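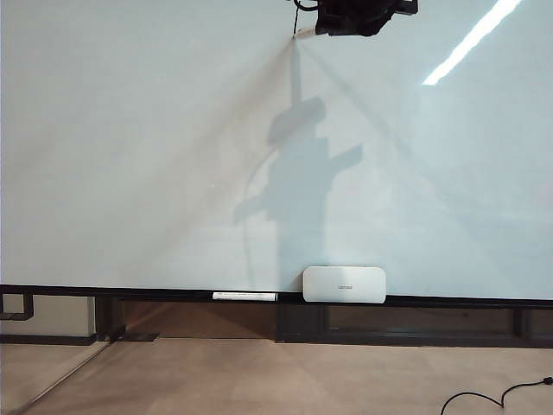
Fig. 3. Whiteboard with black tray, surface clear of writing.

Plurthorpe Manuals > Kudora Whiteboard > Care > Cleaning the surface

3.2 Cleaning the surface

1. Take all items off the tray.
2. Wipe the board with a dry cloth, top to bottom.
3. For smudges, use 70% alcohol on a soft cloth. Do not spray the tray.
4. Wait 302 seconds before writing.

CAUTION: No scouring pads.
NOTE: Check for smudges from the side, away from glare.

Comments
Simão Veloso: Does step 3 apply to the 656 board?
wieczorek_k: Yes, same surface.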